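From: Hauwa Akpan
To: Irum house list
Date: 8 Oct 2026
Subject: Re: Straw mats, off or on for the winter?

Ghazala Magsi wrote:

> Laiba and I are changing the beds over and can't agree on the straw mats.
> She wants them rolled up and put away now. I would leave them on a bit
> longer, since the back bedroom still gets warm at night. Also, does
> anyone wash theirs, or only wipe? Ours has been on since June and I
> don't want to ruin the edging.

Ghazala,

I would leave it on for now. Ours is still on the small bed, straight over the patchwork cover.

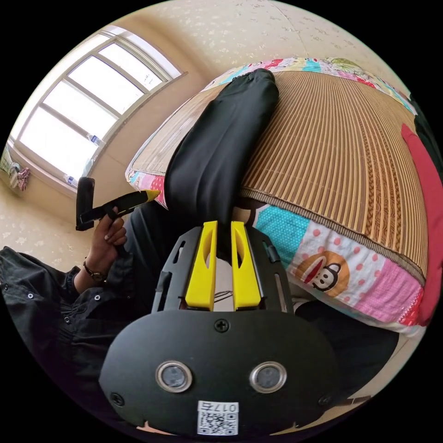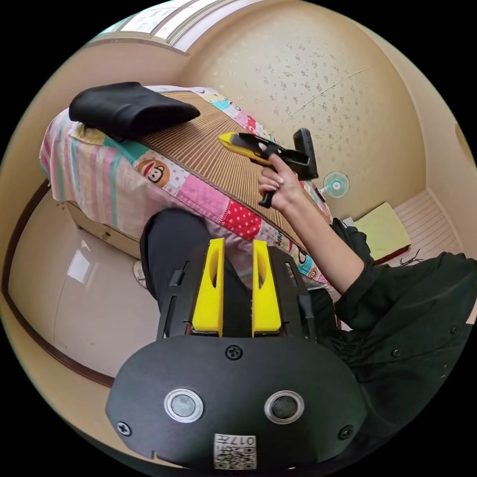 I don't wash it. I wipe it along the grain with a cloth wrung out in plain water, then stand it up in the hallway with the window open until the next day. Last year I used dish soap and it left a sticky patch that picked up lint for weeks. If you have to get a stain out, a little white vinegar in the water is enough. Do the edging last and don't rub hard.

The patchwork goes in at a normal warm setting. It has been through some 80 washes and the pink has held up better than the turquoise. I keep it under the mat so the slats don't catch on the mattress, and it also stops the mat from sliding. A plain fitted sheet did not do that for us.

For storage, roll it, don't fold it. Ehsan folded one of ours and the crease never came out. I tie it in 2 places with cotton tape, loosely, and put it on top of the wardrobe in an old pillowcase slit open at both ends. The drawer under a bed is too short unless you have a very narrow mat. If yours is going away damp at all, wait.

Serena asked last time about cutting a mat down to fit. I tried it on the old one. You can cut across the slats with a fine saw, but the binding has to be sewn back on the same day or the end starts to come apart. It took me 7 evenings to get around to it and I lost a strip as wide as my hand.

Laiba can have my spare cotton tape if she wants it. I'm home most afternoons.

Hauwa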